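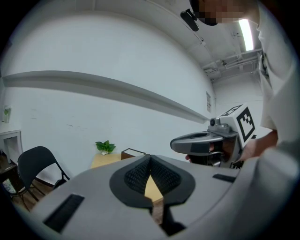

Hand-held grippers in use in the demonstration room.

To: Tutudano members list
Subject: Re: Open day at Tunda – arrangements and questions

Dear members,

Thank you to all who replied to the first announcement. Several of the questions overlapped, so the office is answering them in one message to the whole list. The original text is quoted at the end for those who joined recently.

Registration. Places are now confirmed for everyone who wrote before the closing date. Members who did not receive a confirmation should check that their message went to the office address and not to this list. Two organizations, Prunon and Ekinci, will send groups of their own, and their members do not need to register a second time.

Handling the equipment. Visitors may try the hand-held grippers. Each visitor works beside a member of the Tunda staff, who will show how the handle is held and how far the fingers open. The first exercise is to pick up a wooden block, turn it and set it down again. It is harder than it looks for those used to working with their own fingers, and most visitors need a few tries before the block stays where they want it. Please do not press on the finger pads with a nail or a pen. The pads are soft and they mark easily.

Markers. One member asked what the black-and-white pattern on the white cube is for. It is a fiducial marker. A camera that can see the marker can work out where the tool is and which way it is tilted. Visitors are asked to keep their hands and sleeves away from the faces of the cube while they work, and not to touch the lens.

Recording. Some of the exercises will be recorded for use in training robot arms. Taking part is voluntary. Anyone who prefers to watch may do so at any point during the visit, and faces are blurred before recordings are passed to any partner. A consent form will be available at the entrance. Members who have further questions on this point should write to the office before the visit.

Robot arm demonstration. This follows the hands-on session and takes place in the room next door. Staff will run the same block exercise on an arm and will then take questions. The request for a longer demonstration has been passed on to Tunda, but the schedule for the day is fixed. A second visit may be possible later in the year if there is enough interest.

Access. The demonstration room is on the same level as the entrance and there are no steps. Folding chairs are provided for those who do not wish to stand. The parking area behind the building is small, and members who are able to share a car are encouraged to do so. Coats and large bags should be left at the front desk.

Further questions may be sent to the office. Please change the subject line if the matter does not concern the open day.

With kind regards,
Tutudano Members' Office

On 4/30/26, the Tutudano Members' Office wrote:

> Dear members,
>
> Tunda has invited the membership to an open day on robot
> handling and automation. The visit will consist of a short
> talk, a hands-on session with gripping tools and a
> demonstration of a robot arm.
>
> Groups will be limited to 18 visitors – a limit set by the
> size of the room. No technical knowledge is needed. Visitors
> under 16 must come with an adult.
>
> The visit begins in Room 508. Members who wish to attend
> should write to the office with their name and any access
> needs.
>
> Tutudano Members' Office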